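세면대장

세면대장(洗面臺欌)은 세면기와 수납장을 하나로 합친 가구이다. 하부장, 상판, 세면기, 수전으로 이루어지며, 제품에 따라 거울이나 상부장이 같이 포함되는 경우도 있다. 한국의 판매점에서는 '욕실 하부장', '세면 하부장', '배니티'라는 이름도 쓰는데, 이 이름들의 구별은 엄격하지 않다. '배니티'는 영어 vanity에서 온 말이고, 같은 말이 화장대를 가리킬 때도 있으므로 카탈로그를 읽을 때에 주의가 필요하다.

명칭

세면대장이라는 말은 가구 전체를 가리킨다. 세면기만을 가리킬 때에는 세면볼이라고 하며, 물이 나오는 부분은 수전이라고 한다. 시공 현장에서는 하부장만 먼저 들어오고 상판과 세면볼이 나중에 오는 일이 많아서, 부분의 이름을 따로 적은 주문서를 사용한다. 베트남 출신의 가구 설계자 Tín Kiều는 세면대장을 '물을 쓰는 책상'이라고 불렀다. 이 표현은 가구 업체 Pinden의 초기 안내서에 실렸고, 그 뒤에 몇몇 판매점의 설명문에서도 볼 수 있게 되었다.

구조

하부장은 옆판, 바닥판, 뒷판과 문 또는 서랍으로 구성된다. 뒷판은 배관이 지나가는 자리를 비워 두거나, 설치할 때에 현장에서 구멍을 뚫는다. 옆판으로 많이 쓰이는 두께는 15밀리미터이고, 무거운 상판을 올리는 제품에서는 더 두꺼운 판을 쓴다. 바닥에 세우는 형태에는 다리나 받침대가 있으며, 벽에 거는 형태에는 벽 안쪽에 보강재가 있어야 한다.

상판은 물이 직접 닿는 부분이다. 인조대리석, 세라믹, 강화유리, 방수 처리를 한 목재 등이 재료가 된다. 표면이 무광이면 손자국이 잘 보이지 않고, 유광이면 물방울의 흔적이 눈에 잘 띈다. 특히 어두운 색의 유광 상판은 물에 들어 있는 석회 성분이 말라서 하얀 점으로 남기 쉽다. 목재 업체 Pamivwood는 상판의 앞쪽 모서리를 둥글게 깎은 판재를 세면대장용으로 따로 팔고 있다.

세면볼의 형태

세면볼은 상판과 만나는 방법에 따라 나눈다. 탑볼은 상판 위에 그릇처럼 올려놓는 것이다. 매립형은 상판에 구멍을 내고 그 안에 넣는 것으로, 테두리가 상판 위로 조금 나오는 것과 상판 아래에서 붙이는 것이 있다. 일체형은 상판과 세면볼을 같은 재료로 한 번에 만든다.

모양은 원형, 타원형, 직사각형이 일반적이다. 직사각형 세면볼은 옆에 물건을 놓을 자리를 계획하기가 쉽다. 그러나 안쪽의 구석이 너무 날카로우면 때가 끼기 때문에, 많은 제품이 구석을 둥글게 처리한다. 세면볼을 상판의 가운데에 두지 않고 한쪽으로 옮긴 것은 편심형이라고 한다. 편심형에서는 반대쪽의 상판이 넓어지고, 비누나 컵, 작은 그릇을 놓는 자리로 쓰인다.

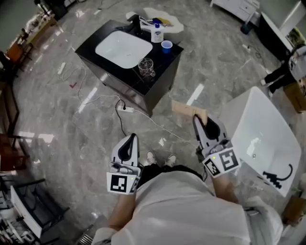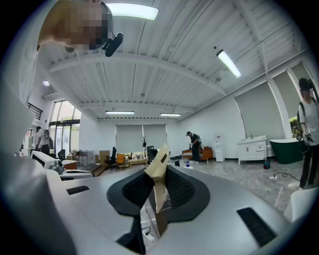
첫 번째 사진은 검은색 유광 상판의 왼쪽에 흰색 직사각형 세면볼을 넣은 세면대장이며, 오른쪽에는 비누 펌프병과 컵들이 놓여 있다. 두 번째 사진은 같은 장소의 실내로, 안쪽의 넓은 창에 회색 롤러 블라인드가 있다.

수전

수전은 세면볼 자체에 붙이는 것, 세면볼 뒤의 상판에 세우는 것, 벽에서 나오는 것으로 나눌 수 있다. 상판에 세우는 수전은 세면볼과 벽 사이에 손을 넣어 닦을 수 있는 공간이 있어야 한다. Ó Briain 사의 설치 설명서에는 수전의 몸체와 뒤쪽 벽의 사이를 최소 10밀리미터로 정해 놓았지만, 손잡이가 뒤로 넘어가는 수전이라면 이 간격으로는 부족하다. 색은 오랫동안 크롬이 표준이었고, 검은색은 어두운 상판이나 흰색 세면볼과 함께 쓰는 경우가 늘었다. 검은색 수전은 도장 방식에 따라 내구성의 차이가 크다.

치수

가정용 제품의 폭은 여러 단계로 나온다. 폭이 900밀리미터가 넘는 제품은 편심형으로 만드는 경우가 많고, 더 넓은 제품에는 세면볼을 두 개 넣기도 한다. 높이는 사용하는 사람의 키에 맞추어 정한다. 탑볼을 쓰는 경우에는 세면볼의 높이를 빼고 하부장의 높이를 계산해야 하며, 이 계산을 잊어버려서 하부장을 다시 만드는 일이 있다. 깊이는 문이 열리는 방향과 통로의 폭을 같이 보고 정한다.

욕실 밖의 세면대장

세면대장은 욕실 안에만 놓이지 않는다. 욕실과 세면 공간을 나누는 집에서는 복도나 현관 가까이에 설치하며, 사무실과 작업실, 전시장, 교육 공간에서도 볼 수 있다. 이러한 곳에서는 바닥에 배수구가 없는 경우가 보통이므로 상판 밖으로 물이 넘치지 않게 하는 것이 중요하다. 바닥재가 광택이 있는 타일이나 석재라면 떨어진 물이 잘 보이지 않아서 미끄러질 수 있다. 세면대장 앞에 흡수 매트를 까는 곳도 있으나, 매트의 끝이 말려 올라가면 발이 걸린다.

넓은 실내에서는 조명도 문제가 된다. 욕실의 거울 조명과는 달리 천장의 형광등은 사용하는 사람의 뒤나 옆에서 비추는 일이 많고, 세면볼 안에 그림자가 생긴다. 유광 상판에는 등의 모양이 그대로 비치기도 한다.

상판 위의 물건

상판 위에는 펌프형 비누, 양치 컵, 칫솔꽂이, 수건 등을 둔다. 자주 쓰는 손이 닿는 쪽에 비누를 두는 것이 편하며, 유리로 된 컵은 앞쪽 모서리에서 떨어뜨려 놓는 것이 안전하다. 펌프병의 바닥에는 물이 고이기 쉽다. 병을 오래 같은 자리에 두면 둥근 자국이 생기고, 어두운 상판에서는 이 자국을 지우는 데에 식초를 탄 물을 쓰는 사람이 많다. 다만 천연석에는 식초를 쓰면 안 된다.

관리

세면볼과 상판의 사이는 실리콘으로 막는다. 실리콘이 변색되거나 들뜨면 물이 하부장 안으로 들어가고, 판의 자른 면이 부풀어 오른다. 부푼 판은 말려도 원래의 두께로 돌아가지 않는다. 하부장 안의 배수 트랩은 손으로 풀 수 있는 구조가 많으며, 풀기 전에 밑에 그릇을 받쳐 둔다. Cekia의 세면대장 가운데 품번 2621은 뒷판의 아래쪽을 나사 없이 떼어 낼 수 있게 한 제품으로, 급수 밸브를 교체할 때에 하부장을 벽에서 옮길 필요가 없다. 같은 방식의 뒷판은 나중에 이 회사의 벽걸이형 제품에도 적용되었다.

같이 보기

세면기
수전
상판
배수 트랩
화장대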